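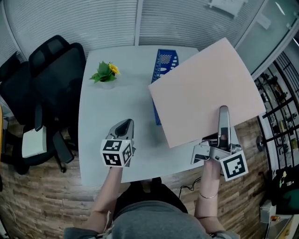

Questions I get about buying a used lens from me

I'm Laimutė Grīnberga and I run Kalldale, a very small shop for second-hand camera lenses. I answer every email myself, usually with coffee, and I've typed some of these replies so often that I can do them with my eyes shut. So have a look through first, and if your question isn't on the page, write to me anyway! I like getting mail.

Last updated Sep 4, 2021

Where do the lenses come from?

Mostly from people who bought a nice camera, used it for one vacation and put it in a closet. Some come from estates, and a few come from working photographers who are switching systems and want the whole bag gone in one go. I don't buy from auctions anymore. I did for a while and got burned on a box of zooms that smelled like a basement (they still smell, I kept one as a warning to myself).

What do your condition grades mean?

I use numbers, and there are only three of them.

1 means I'd have trouble telling it from new. Clean glass, smooth rings, no marks on the barrel that you'd see from arm's length.

2 means it's been used by somebody who took care of it. Expect a little paint wear around the mount, maybe a few specks of dust inside. Most of what I sell is a 2, and most of what I own is a 2.

3 means it has a flaw I can name, and I'll name it in the listing. A scratch on the front element, a stiff focus ring, a dented filter thread, that kind of thing. It'll still take pictures or I wouldn't list it.

Is dust inside the lens a problem?

Almost never. Every zoom pumps a bit of air in and out when you use it and the dust comes along for the ride. I have a lens with a speck the size of a poppy seed in it and I've never once found it in a photo. Haze and fungus are different, and I won't sell either one. Haze gives you that milky look when the sun is anywhere near the front, and fungus can keep growing if you store the lens somewhere damp.

Will it fit my camera?

Tell me the camera model and I'll check. Please don't guess from the brand name on the front! Plenty of makers have changed mounts over the years, and "it's the same brand" is how most of my returns start. If you need an adapter I can tell you whether autofocus will work with it, and if I don't know, I'll say so.

Do you sell adapters too?

A few. The ones I stock are from Grarholm, all metal and pretty snug. I've had one customer tell me hers was too tight, and she was right, it was. I swapped it. They're manual only, so no autofocus and no aperture readout on the camera. You set the aperture on the lens ring like it's 1975, and I find that fun, but your mileage may vary.

What does "Kairys cleaned" mean in a listing?

Kairys is the repair shop I send things to when they need to be opened up. I'll happily clean a front element or wipe down a mount, but I don't take lenses apart. I tried it once with an old 50 and ended up with a spring I couldn't find a home for. If the listing says Kairys cleaned, the lens has been apart on their bench and put back together by people who know where the springs go.

Can I return it?

Yes, within 20 days of it landing on your porch. I don't need a reason, although I'm nosy and would love one. Send it back in the same packing, with both caps, and I'll refund the lens price once I've had it in my hands. You pay the postage back unless I made the mistake, in which case I do.

How do you ship?

Double boxed, with tracking, on Tuesdays and Fridays. I close for the first half of January every year, so anything ordered then goes out when I'm back. If you live near Trunavham you can skip shipping and pick up in person. Email first, please, since my hours are odd.

Why did a listing disappear while I was looking at it?

Somebody else bought it, sorry! I only have one of nearly everything. The cart doesn't hold an item until you've paid. People ask me to reserve things by email and I'll do that overnight if you ask nicely, but no longer.

Why does my order number start at 1533?

Ha. If you got that exact number, you were my first order after the website move, and the new system picked up counting where the old one stopped. Anything lower is from the old site. I can still look those up, it just takes me longer.

Do you buy lenses?

All the time. Send me the name printed around the front, a couple of photos in daylight, and a line on anything that feels off when you turn the rings. I'll send an offer by email. If you'd like to trade toward something on the site, mention which one so I can set it aside while we talk.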